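Week 3 handout, bench rules for two-arm cells (sim and real)
Notes by Meron Assefa, 7 February 2021

Read before the lab. Short version of what I said, plus bits I skipped.

## Before anything moves

- Workspace agreed and written down. Both arms, max reach, with gripper on. Not the reach from the brochure.
- Any overlap between the two = shared zone. One arm in the shared zone at a time unless your planner checks arm against arm. Most of yours don't yet.
- Home poses must be clear of each other. Check it, dont assume.
- E-stop tested at the start of every session on the real cell. Log it.

## Same rules in sim

Every year someone says collisions are free in sim. They're free until you move the policy to the Kornholm bench and it does the same thing with real gearboxes. So:

- Self-collision and arm-to-arm collision ON. If a run only works with it off, it's a failed run.
- Speed caps match the real cell. Same config file, no copies.
- Fix your seed, write it in the log. Narkix saves it for you only if you tick the box.
- Model cables or keep a margin for them. State which.

## Picking

1. Approach from a clear side.
2. Close slow, then hold, then lift. Three seperate steps in the log.
3. Round parts roll. Get the fingers on either side of the body before closing.
4. Dropped part: stop, record, reset. No chasing it.

Cameras: at least one overhead view for clearances, one close view for the grasp. Overhead alone hides what is under a link, so don't sign off a grasp from it.

## Views for the exercise

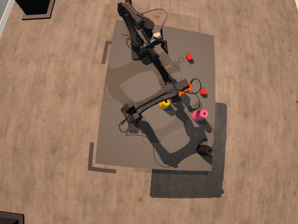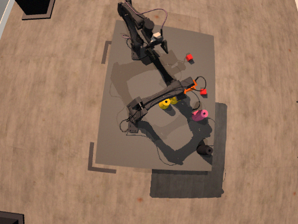
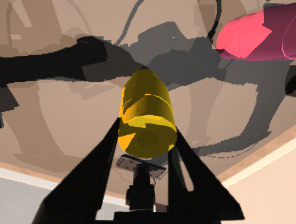
*Renders: Gashaw sim cell, course set. Reuse within the unit is fine, please credit.*

Using the first two: sketch the reach of each arm on paper, shade the shared zone, mark which objects you'd give to which arm. Both red cubes go on your sketch. Then look at the yellow parts by the lower arm and say whether you'd move that arm first. I would.

Third one: fingers either side of the yellow piece, pink one not far off. Write down your minimum clearance to the neighbour and how you'd check it.

Marking: 9 for the sketch and reasons, 2 for a tidy log. Extra reading is the Clulska guide, ch. 3, skip the bit on conveyors. We come back to force limits in November.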